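**[barn-list] Re: Poultice under wraps, and the fall bulk order**

From: Akua Asante
Date: August 24, 2022

Hi all, two things below. Replies on the clay to the list, orders to me directly. 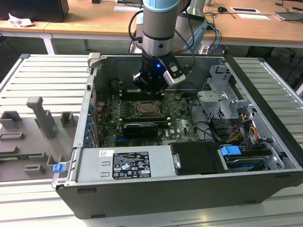 ## Radomír's question on poultice

Radomír Tichý wrote:

> We have a 12-year-old mare coming back from a mild tendon strain, left front. The vet has cleared her for trot sets. I've been putting Kekska clay on all four legs after work and wrapping over wet paper, overnight. Last two mornings the left front had small raised bumps at the back of the pastern and the hair was a bit greasy.
>
> Is that the clay, the wrap, or something else? Should I leave it off, or just not wrap? Also, does anyone still cold hose first or is that a waste of time if you're going to poultice anyway?
>
> I have most of a tub left and would like to use it if I can.

Radomír, I'd stop on that leg until the skin is flat again. Wash what's left off with lukewarm water, no soap, and towel it until the hair is properly dry. Bumps and grease at the back of the pastern could be the start of scratches, and clay on top of that keeps it damp all night. If she gets sore to the touch, or the leg fills, call your vet before you put anything else on it. With a recent tendon I would mention it to them in any case.

For the other three legs I don't see a reason to quit, but you could try them without a wrap. We went to no wrap here in June, when the nights got warm, and the legs looked the same to me in the morning. It flakes off into the bedding and you brush out the rest. If you do wrap, keep it to the cannon and stay above the pastern.

On hosing, yes, we still do it. Ten minutes on the fronts after fast work, scrape, then the clay goes on while the leg is cool. It also gets the sand off, and sand under clay will rub. Put the clay on against the hair first and then smooth it down with a wet hand. A layer as thick as a pancake is too much. Quarter inch is fine.

Liam Blackburn told me he had similar bumps on a gray gelding last year with a liniment used under the clay. So if you're putting a brace on first, drop that before you blame the tub. And check the lid. Ours dried out around the rim and the lumps were hard enough to leave marks.

## Fall bulk order

Marlene Batista is handling the delivery again, to her place, same gate as last time. The order goes to Cordeiro, who are holding these prices for us:

- Vellance cooling clay, large tub: $60
- Kekska clay, large tub: $87
- Findance hoof dressing: out of stock until they say otherwise

The total from the spring order was $2,285, and we need to come in at about the same to get free freight. So far I have orders from 2 barns. If we fall short I'll split the freight by weight and tell everyone their share before I send it in.

Please put your barn name on the order and say whether you want the scented or plain Vellance. Last time I guessed for people and guessed wrong. No returns on opened tubs.

Heloísa Brandão asked me off list whether any of these are safe to use close to a show. I can't answer that for every ingredient. Several of the clays have herbal oils in them and the rules differ depending on who runs the show. Read the label on the tub you have – the formula on the website may be newer – and ask the show office in writing.

Marlene has a trailer going north the morning after delivery and can drop tubs along the way if you tell her ahead of time. She would like cash for fuel.

Akua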